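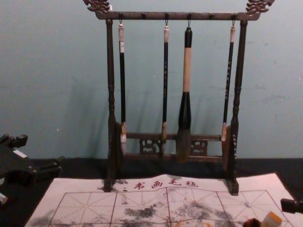
By Elif Naz Ekinci
February issue

Search this site Enter keywords Go

Brush and ink evening group: what changes this term

The Thursday group moves to the upstairs room at Stamholm from the first week of the month. Start time is still 6:30 p.m. The side door on Brorkby Lane will be open until 7, and after that you will need to ring the bell. Parking behind the building is free in the evening, but the two spaces by the bins belong to the bakery and they do tow.

Fees stay the same for the term. Ink and practice paper are included. We ordered 500 sheets of the plain practice paper in the fall and went through it faster than expected, so please use both sides for drills and keep the better paper for finished pieces. If you want your own supply, Özkan sells it in packs of 100 and will set one aside if you call ahead.

Several people asked about brush care after the last session. Rinse the brush in cool water until the water runs clear, all the way up to where the hair meets the handle. Old ink dries there first and makes the hair spread. Don't use soap on a goat hair brush. Press the water out gently with a paper towel, bring the hair back to a point with your fingers, and hang the brush with the tip down. If you don't have a rack at home, lay it flat with the tip over the edge of a saucer. Standing it in a jar with the hair up lets water run into the handle, and the glue will give out in a year or so. The bamboo caps that come with new brushes are for shipping and can be thrown away.

Felt mats can be washed by hand in cold water and dried flat. Ink that has set will not come out.

Kevser Ağca will teach the first 4 weeks, covering basic strokes and then regular script. I take over after that for running script. New members can join in any of the first two weeks. Later than that, please wait for the spring term.

The members' show at the Clekley library runs until the end of the month. Unsold work should be picked up from the front desk, and the staff will ask for your name and the label number.

Last updated: Thursday, 4:15 p.m.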